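Recording Push Demonstrations with the Rod Tool

Written by Samira Masri. Last change 27 Dec 2022.

This page explains how we record pushing demonstrations by remote control on the Midel table. You should already have your operator account and have done the safety walk with Nabil Tannous. If the arm does not power on, please read the start page first.

Before you start

Check that the rod is fixed tight in the collar. Try to turn it by hand with the arm stopped. If it turns even a little, tighten the collar screws and run the tip calibration again. An old calibration makes the tip go too low, and then it scratches the board.

Wipe the board with a dry cloth. Do not use the spray cleaner from the Schmieder cabinet, it leaves a film and the blocks begin to slide in a different way.

Open the Pandis client and choose the profile "push, rod, board". Set the speed limit to 300 for your first week. Later you may go to 900, but ask Khadija Berrada to change it for you.

Setting the blocks

Place the blocks by hand while the arm is parked. Please vary the layout between recordings. New operators often put everything in the center, and the policy then learns very little about the sides of the board. A good start has some blocks close together and others standing apart, with free wood to push across.

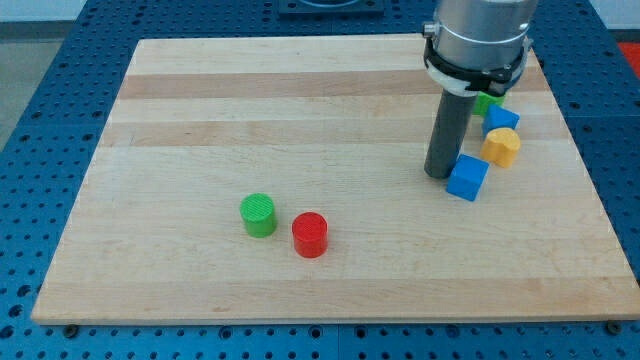 Rod tool beside the blue cube, with the green and red cylinders apart from the other blocks.

Recording a demonstration

1. Read the instruction on the screen aloud one time. It is a short sentence, such as "push the red cylinder to the blue cube".

2. Press the left pedal to start. Wait for the tone before you move the hand controller.

3. Bring the tip behind the block, on the side opposite to where it must go. Go around the other blocks, also when the straight way looks shorter.

4. Push slowly and through the middle of the block. A cube turns when you touch it near a corner. A cylinder can slip to the side of the rod, so make small corrections early.

5. When the block has arrived, move the tip back a little and hold still for 2 seconds. Then press the right pedal.

If you make a mistake and can repair it, please continue. We want to keep these recordings, they show the robot how to recover. If a block falls from the board, press stop and mark the recording as "lost block".

Groups of blocks

The most difficult case is to take one block out of a group. Do not push into the group from the front. Touch the outer block on its free side and slide it away first, then change direction. Marisol Haverford has saved good samples of this in the Fleltport folder, and recording 2,603 is the one I would watch first.

After the session

Park the arm, close the client and write your initials in the log. Suha Issa checks the new recordings every morning and will send back those where the instruction does not match the movement. The section about two-handed control will be added in January.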